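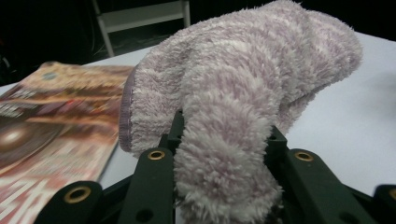
Zuvora open day, anyone else go?

drywall_dan
Posted 21st March
Went to the Zuvora open day at the old Holst building. They had 2 demos running and a line for the coffee that was longer than both. The laundry one was the draw. You hold the gripper yourself, pick up socks, put them down again, and feel like you're winning a very slow carnival game. I lasted ten minutes. My kid lasted forty and now wants to be paid.

mopsy66
I was there for the afternoon session. The fuzzy purple socks were a mean choice. With all that shag you can't tell if you've got the sock or just a mouthful of fluff until you lift.

torque_and_cheese
Mean is the point. Any gripper can pick up a block. Drisard had a booth at the spring show doing nothing but blocks, 405 in a row without a drop, and I have never been so bored standing up.

mopsy66
Sure, but I fold laundry for a living and I don't pick up a sock by the toe. You go for the cuff. It's flat and it has a seam, and you get the opening for free. Half the people in line grabbed the toe and then stood there with it dangling like a dead hamster.

drywall_dan
I was a toe man. I regret nothing.

torque_and_cheese
Disagree on the cuff. If the machine only ever learns the cuff, what does it do when the sock comes out of the dryer inside out and balled up? You want bad grabs in there too.

mopsy66
Bad grabs, fine. Bad grabs all day from people who came for the free tote bag, less fine.

evero_refugee
Did they say what happens after the picking up part? When I was at Evero we had picking up solved every March and it was unsolved again by summer.

drywall_dan
Arnar Hedegaard did the talk and somebody asked that. His answer was that pairing is "a later milestone." So for now you get single socks, which my dryer already does.

torque_and_cheese
To be fair to him he did stay and take questions for an hour. And the finger pads are swappable, he passed a set around.

mopsy66
He passed them around and got one fewer back. I was sitting right behind the guy.

evero_refugee
Was the guy from Drisard

mopsy66
He had the tote bag, that's all I know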